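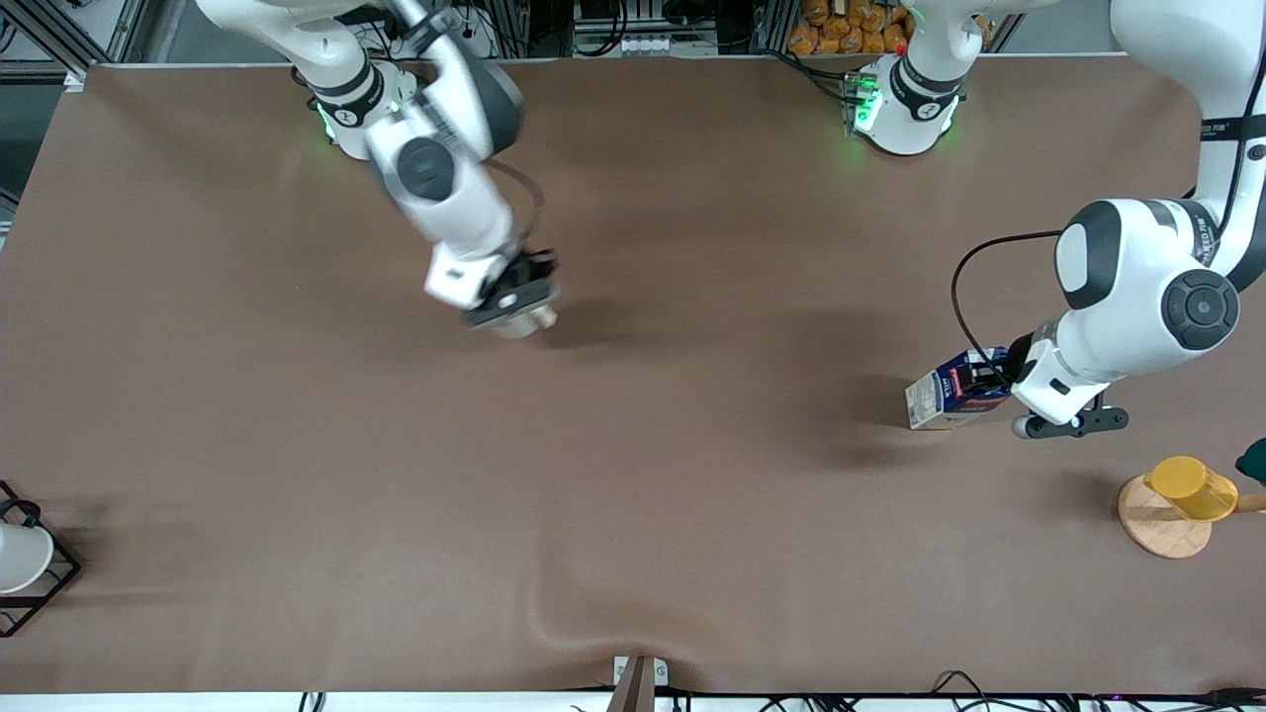
How long should I leave the Villari plugged in before I use it for the first time?

Give it a full 5 hours, even if the battery light goes green sooner. I know, I know, you've just unpacked a new weather station and you want to see numbers on it! But the display unit learns its battery level on that first charge, and mine sulked for weeks when I cut it short.

Section 2: Setting up the outdoor sensor

Right, while it's charging you can get on with the outside bit. You'll want the Warus sensor pod, its bracket, both screws and a small crosshead screwdriver (not in the box, sorry).

1. Slide the battery door off the bottom of the pod and put in 2 AA batteries. Lithium ones are best if your winters are cold.

2. Press the reset button with a paperclip. The little lamp blinks red 6 times and then goes out. If it stays on, take the batteries out, have a cup of tea and try again.

3. Choose your spot. I put mine on the north side of the shed, at head height, well away from the kitchen vent – my first attempt was right over the vent and I had tropical evenings every time we boiled pasta.

4. Screw the bracket to the wall with the arrow pointing up, then push the pod down onto it until it clicks.

Caution: don't overtighten those screws. The bracket will crack, and I've got a drawer with two broken ones in it.

5. Go back indoors. Once the display has had its full charge, hold down the Link button until the screen says SEEK.

6. Type in the pairing code, which is 1261 on every new pod. You can change it later in the Campos menu, under Sensors, and I would if your neighbours have the same kit.

The outdoor temperature should pop up within a couple of minutes. Humidity takes longer, so don't panic at the row of dashes.

Note: if you've moved over from the older Indine station, your saved readings won't come across by themselves. Export them to a memory card first (Section 7 has the whole business), and only then wipe the old unit.

Note: thick stone walls eat the signal. Try the display on a windowsill facing the pod before you decide anything's faulty. Mine lives next to the bread bin now, and it's been fine there since July.

When the signal bars are steady, carry on to Section 3 for the rain gauge.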